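4. What happened to the leaflets

4.1 Getting in the door

I should say a little more about how the interviews went, as it matters for how much weight you want to put on what follows. The ward by-election in Dronden was a small one, even by the standards of small ones. It had three candidates, one seat, and a campaign that lasted four weeks and ended in July, when half the town was thinking about going somewhere else. I knocked on 300 doors after polling day. Behind 60 of them I found somebody who was willing to sit down and talk to me for half an hour or more about the paper that had come through their mail slot, and those 60 interviews are what I'm working from in this section. The other 240 either didn't answer, or answered and told me (mostly very nicely) that they had had enough of people with clipboards.

That's a lopsided group, and I know it. People who will talk to a stranger about election leaflets are people who have at least some feeling about election leaflets. I tried to even things out by going back to the quieter streets at different times of day, and the early evening visits did bring in a younger and less interested crowd. But I'd still treat everything here as a picture of what leaflet reading looks like among people who don't mind the subject, and I would be careful about stretching it to the whole ward.

The talks took place wherever people wanted to have them. I had planned on kitchens, and a good many were in kitchens, but I also did interviews on front steps, in a parked van, over a garden fence, and in living rooms with the television on. A few people who rented single rooms talked to me there. I stopped trying to steer this after the first afternoon. People were far more relaxed when they could carry on with whatever they'd been doing, and one of the best interviews in the set was given by a man who never stopped sanding a chair. 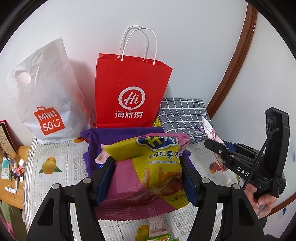

Figure 1. Shopping bags, snacks and a folded checked cloth on a bed.

I did not use a fixed questionnaire. I had one opening question, which was "Do you remember anything coming through the door?", and after that I followed wherever the person went. If they still had a leaflet, I asked to see it. If they remembered one but had thrown it out, I asked them to describe it before I showed them my own copy. This last step turned out to be the most useful thing in the whole design, and I nearly left it out. My pilot version had me laying the leaflets on the table at the start, and all I got from that was people politely reading leaflets in front of me.

4.2 The shape of the material

My own collection holds 94 separate items. That counts every different piece of campaign paper I could get hold of from the four weeks, including reprints where the text had changed, the "sorry we missed you" cards, and a hand-typed sheet about bus shelters that may or may not have come from a candidate at all. I left that one in. Two residents brought it up without being asked, and both of them thought it was official.

Most of the 94 fall into a handful of familiar types. There is the introduction leaflet, with a portrait and a paragraph about growing up nearby. There's the local newspaper lookalike, which all three campaigns put out and which I'll come back to, as it caused more grumbling than everything else put together. Then come the single-issue cards, and in this ward the single issue was nearly always the closing of the Olov road crossing. Last are the plain reminders from the final week, with the date, the polling place and very little else.

What surprised me, going through the pile on my own floor, was how alike they were across parties. Cover up the logos and I could not reliably tell who had sent what. I tried it on two colleagues as well and they did no better. All three candidates were for reopening the crossing, all three were photographed at the crossing (looking concerned), and all three said they would be listening. I don't mean this as a complaint. A by-election with one big local issue pushes everybody toward the same spot, and a candidate who stood anywhere else would probably have lost badly. It does make life hard for the reader, though, and it makes it harder still for somebody like me who wants to know what the reader took away.

4.3 Sorting at the mat

Nearly everyone I spoke to had some kind of sorting routine, and hardly anyone thought of it as a routine until we got talking. The usual pattern goes like this. The paper lands, it gets picked up along with everything else, and it's dealt with on the walk between the front door and wherever the recycling lives. In the houses along Ogunleye Street, which are long and narrow with the bins out back, that walk is a fairly long one, and I began to wonder whether this was doing some of the work. Residents there could tell me more about the leaflets than people in the apartment block at the top of the hill, where the recycling bin is right under the mailboxes.

I can't prove that the length of the hallway matters. The street and the block differ in all sorts of other ways: age, how long people have lived there, whether they own the place. But several people in the block told me, in nearly the same words, that they never took the leaflets upstairs. A leaflet that doesn't come upstairs doesn't get read at breakfast, and it isn't there when somebody else gets home and asks what it is.

That second reader came up again and again. Earlier work on campaign mail tends to treat the household as one person with one pair of eyes, and I did too in my first draft of the project. In practice leaflets got passed along, argued over, scribbled on and, in one home, corrected for spelling and stuck to the fridge. The person who picked it up was often not the person who read it. One woman told me she only ever looked at the ones her daughter had left out, on the theory that if it had annoyed her daughter there must be something in it.

People also had clear ideas about timing. Anything that came in the first week was "too early," and I heard this even from residents who had voted by mail and therefore needed it early. The final-week reminders were liked best of all. They were short, they had the polling hours on them, and they asked for nothing except that you turn up. Several people kept one and had no memory of which party it was from, which must be a painful thing to hear if you paid to have it printed.

4.4 The newspaper lookalikes

Now for the grumbling. Each campaign put out at least one item made up to look like a free local paper, with columns, a masthead and a weather box. The best known was the Cikton Post, which took its name from the old part of the ward and which plenty of residents believed, at least for a minute, to be a real publication.

I had expected people to be angry about this, and some were. What I hadn't expected was how much the anger depended on when they noticed. If they spotted it at the mat, they shrugged. It was a cheeky bit of campaigning and they had seen it before. If they'd sat down with it and got as far as the second page before the penny dropped, they were cross, and they stayed cross. These were the people who could still tell me weeks later exactly which story they had been reading when they realized. For one man it was a recipe. He felt very strongly about the recipe.

There was a smaller group who liked the lookalikes and said so. They enjoyed having something with local street names in it, and they pointed out, fairly enough I think, that there's been no proper paper in the ward for years. For them the question of who was behind it came second to the fact that it told them when the crossing meeting was. I found this group hard to write about without sounding as if I were correcting them, so I'll just report that they were mostly older, that they read the thing from front to back, and that they voted in different directions.

Did the lookalikes change anyone's vote? I asked, and most people said no. I wouldn't lean on that answer. People nearly always say no to that question, whatever the material, and I include myself. A better clue may be in what they repeated. When residents talked about the crossing, they quite often used a phrase ("a shortcut to nowhere") that appears in print only in the Cikton Post. When I asked where the phrase had come from, they said that everybody was saying it.

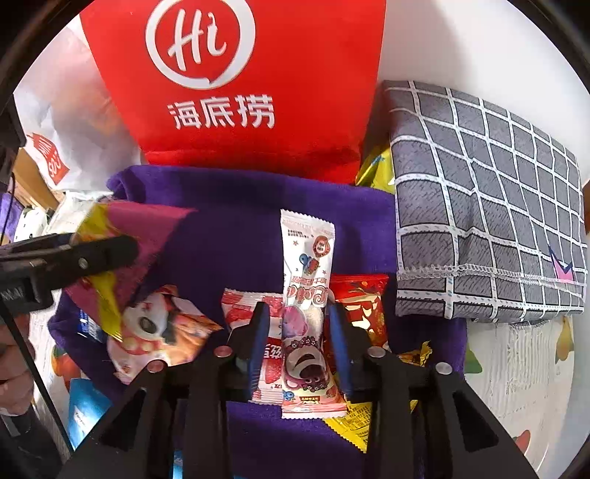
4.5 Remembering the wrong party

The last thing I want to cover here is misattribution, meaning cases where somebody described a leaflet quite accurately and then credited it to the wrong candidate. I didn't set out to study this. It only showed up thanks to the describe-it-first step I mentioned earlier, and by the time I saw what was going on I was well into the interviews, so my notes on the early ones are thinner than I'd like.

The mistakes weren't random. They ran strongly in favor of whichever party the person already leaned toward. If they had liked a leaflet, it tended to drift over to their own side, and if it had irritated them it drifted away. A resident who had been a loyal supporter of one party for decades told me warmly about its excellent card on the crossing, with the little map on the back. The card with the map was the other lot's. When I put my copy in front of her she looked at it for a while and said that they must have copied it.

I'm wary of building too much on this. Color could explain part of it, as two of the three campaigns used shades of blue that I had trouble separating myself under a kitchen light. So could plain forgetting, given that I was asking people about paper that had been in the house for a day at most. In the next section I go back through the misattributed items one by one and set them beside the design features they share, starting with the blue ones.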